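The Open Day at Unine

Olesia Zhuravel got to the lab at 7 in the morning and found Joonas asleep in his coat.

"Visitors at ten," she said. "Did you fix the hand?"

"Which one?"

She went to look for herself. The fingers were white down to the joints and black at the tips, and she had argued for softer tips all through November.

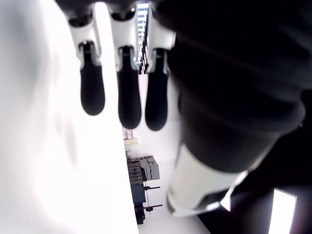 Ten O'Clock

The first group came from Rillau, 27 people with wet umbrellas. Marites Agbayani had come with them, though she had told Olesia on the phone that she was done with robots. She stood near the back.

Joonas gave the talk. He called the robot Muko, which was not on any of the paperwork, and he forgot the part about safety -- Olesia said it for him. Then he started the demonstration. A boy of six asked whether it knew they were there.

"It knows where the plate is," Joonas said.

The boy seemed satisfied with that. The left hand stayed open. The right one had hold of something small, just over the rim, and the room got quiet.
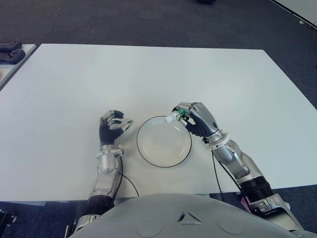
"Who taught it to hold things like that?" Marites asked.

"You did," Olesia said. "It still runs on your grip settings from two years ago."

Marites moved up past the umbrellas to the front. She stayed there through the second group, and when Joonas went for coffee she gave the talk to the third.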